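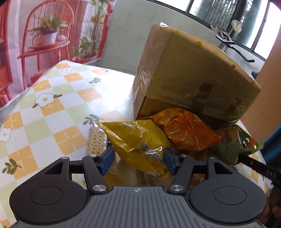 News > Food > Baking

Soup night returns with a pumpkin twist

Monday's soup night is back at the Maris kitchen in Brestano, and the first pot of the season is a cracker. Cook Leonilde Morais has gone for roast pumpkin and white bean, finished with fried sage and a spoonful of sharp yoghurt. She roasts the pumpkin with its skin on until the edges catch, then simmers it with leeks and plenty of black pepper – the smell gets halfway down the street!

Last season the kitchen ladled out 1,801 bowls, 413 of them in November alone, so it's well worth getting there early. There are 50 seats and doors open at 18:00. Bread comes from the Ferreira bakery, and this year there's a dark rye loaf as well as the usual white rolls (do try it with the salted butter).

Morais is after family soup recipes for the weeks ahead, with fish soups especially welcome. "If your gran wrote it on the back of an envelope, I want to cook it," she said. Recipes can be handed in at the counter any evening.

Contact us | © Skultora Food News | Back to top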